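Last updated: 25 February 2026

Flenness publishes results of gripper comparison on garment handling

Flenness has released the results of a bench comparison of grippers for small two-arm robots, carried out with clothing and hangers. The company tested four gripper designs on the same pair of arms, using the same controller and the same set of garments, and is making the full results available free of charge.

The work was done at the Flenness test bench in Wernerik. It covered 710 trials, of which 552 ended with the garment on its hanger and the hanger on the rail. The remaining trials were stopped by a dropped garment, a missed hanger or a time limit.

Clothing is a difficult material for robots. It changes shape as soon as it is lifted, it hides its own edges, and two pieces of the same size can behave differently depending on the fabric. Most published gripper figures are based on boxes, bottles and other rigid items, and buyers in laundry and retail have had little to go on when choosing hardware for soft goods.

"We kept getting the same question from customers, and we didn't have a good answer," said Ludivine Riviere, who led the comparison. "They wanted to know which fingers to buy for shirts. We could tell them what the catalogue said about grip force, but grip force wasn't the problem. Most of our failures came from the fingers taking hold of two layers when we only wanted one."

The four designs were a narrow parallel jaw, a wide parallel jaw, a jaw with soft rubber tips and a jaw with one fixed finger. Each was fitted to both arms in turn. A trial began with the garment lying on the table and an empty hanger on the rail, and the arms were driven by an operator through a pair of hand controllers. No automatic control was used at this stage – the aim was to compare the hardware before adding software.
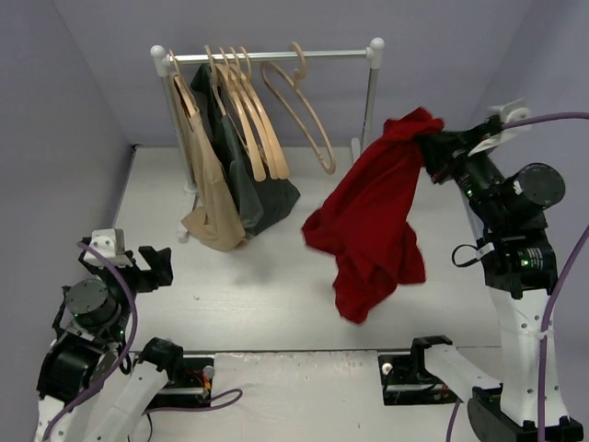 The wide parallel jaw had the highest completion rate on heavier fabrics, but was slower on thin ones, where operators often had to let go and try again. The soft-tipped jaw did best on thin knits. Its tips also wore faster than expected and were replaced three times during testing. The narrow jaw was the easiest to place between hangers, and operators preferred it for working close to the rail.

The fixed-finger design finished last overall. Flenness notes that it was the only one of the group made for sliding under flat sheets, and that the trials did not include any flat items.

Camera position was looked at separately. Operators worked first from a single fixed view, then with a second view added at each wrist. The wrist views cut the average time per trial by almost a third, with most of the saving in the step where the hanger goes into the neck of the garment. Cable routing also turned out to matter. Several early trials had to be repeated after a cable pulled tight at full reach, and the report has a short section on how the cables were re-run.

The report, trial logs and mounting bracket drawings are being released under the name Ultunari. The drawings can be used and changed without a licence fee. Flenness asks that anyone who repeats the trials record the fabric weight and hanger type, as both had a clear effect on the results.

A second round is planned for June. It will add folded items, children's sizes and a vacuum gripper, and will repeat part of the first round with a different controller. Suppliers who would like their grippers included can contact the company through the Sales desk in Wernerik. Hardware must be on loan for the full test period, and results will be published whatever the outcome.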